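Corndale Hall restroom is open again

6/6/23

Well, it took longer than any of us wanted, but the downstairs restroom at Corndale Hall is open again as of this morning! I stopped in before my coffee to have a look and ended up staying most of an hour, talking faucets with Tala Hourani, who has been running the whole fix-up since April.

If you've been to a potluck or a blood drive at the hall in the last few years you'll remember the old setup. The sink was a wall-hung thing with a crack you could catch a fingernail in, and the cold tap had to be turned off with both hands. There was nowhere to put a purse except the floor. I once balanced a pie on the edge of that sink while I washed my hands (the pie lived, but only just). So I'm very happy to report that we now have a proper white vanity.

The vanity came from Boutros, the kitchen and bath place out on the county road, and the bill with delivery was $1689. That's more than the old sink cost by a long way, but Tala says they looked at two cheaper ones and both had doors that wobbled in the showroom. I'd have said spend the money too. The spring rummage sale paid for most of it and the rest came out of the hall rental fund, so if you bought a lamp or a box of paperbacks from us, thank you, you own a little piece of a sink.

Now for the part Tala asked me to pass along, and she asked twice, so please read it. The basin needs wiping out after every event. A soft cloth and warm water will do nearly all of it. Go down the sloped sides, then work in close by the drain, where the soap likes to settle and turn gray. No scouring powder and no green scrubby pads. The old sink was scrubbed with powder for years and by the end it wouldn't come clean for anybody. 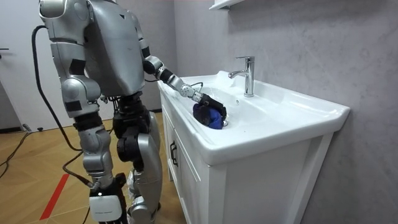
The drain is chrome, and it'll spot up if water sits on it, so give that a quick rub as well while you've got the cloth in your hand. Then rinse the cloth, wring it out and take it home with you to wash, or drop it in the hamper by the kitchen door. Please don't leave it balled up in the sink. I know I've done it myself, and I'm going to try to do better!

The floor got some attention too. It's the same wood floor we've always had, and I was a little worried about it going in, what with the drips from the old tap. Skesport Flooring had a person out to look, and only three boards near the wall had gone soft. They've been replaced and I had to be shown which ones. If you splash, wipe it up, and if you see a puddle that isn't yours, wipe that up too.

One thing still isn't finished. The mirror from Lisitz showed up with a chipped corner and went straight back, and the new one is supposed to be a couple of weeks. Until then you'll have to ask a friend whether you've got spinach in your teeth. Tala is also looking for a small shelf or a pair of sturdy hooks, so if you have something in the garage that would do, let her know before she buys one. Nothing with glass in it, please.

The upstairs restroom stays open as before, and the key for the downstairs one is back on its nail in the office. The quilters have the hall next, so they'll be the first group to use the new sink with a full house. I've already told them about the cloth.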